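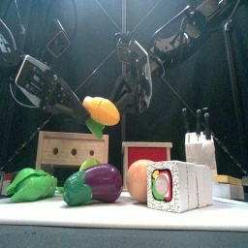 Gergely Antal wanted to know who gets the blame when the arm drops something. He asked it at the first shift meeting, before we had the second station running, and it went on the list of things to settle before anyone was trained. If you are moving a sorting or packing job to a two-arm station, make that list early. The steps below are the ones we used at the Bosbridge site.

Before you start

Keep the manual bench open. We ran both side by side until the end of April, and people went back to the old bench whenever the station was down.

Write down who does the job now and what else they do while they do it. Our packers also checked labels, pulled damaged items and told receiving when a bin was low. None of that was in the job description, and the arms do none of it.

Step 1. Split the job

Make two columns. In the first, put the moves that are the same every time: pick up, carry, place in box. In the second, put anything that needs a decision. Only the first column goes to the station. The second needs a name beside each line.

Step 2. Practice with stand-ins

Use toy food and light wooden boxes for the first sessions. Pick shapes that differ a lot. Corn and eggplant are long, a peach is round, and lettuce has edges that a gripper may close on badly. Operators should run 15 full picks each on these before touching stock. Log every drop, with the item and which arm had it.

Step 3. Set the stop rule

Anyone on the floor can stop the station. They do not need to ask the lead first. Write the reason in the log and the time it restarted. At Bosbridge a stop does not count against the operator's rate, and neither does a drop. That was the answer to Gergely's question.

Step 4. Change the shift sheet

One operator per station, swapped every two hours. Watching is tiring in a different way from packing, and our first sheet had people on it for a whole shift. Leandro Barroso rewrote it after nine days. The hours freed up went to returns, which had been short of people.

Pay grades need to be settled before the sheet goes up. We did it afterward and had to correct 241 time entries by hand.

Step 5. Review the log

Sit down with the operators once a week. Sort the drops by item first, then by arm. If one item keeps coming up, move it back to the manual bench until the grip settings are changed.

Blank log sheets are in the Drirnach folder, form 521.

Last updated June 21, 2025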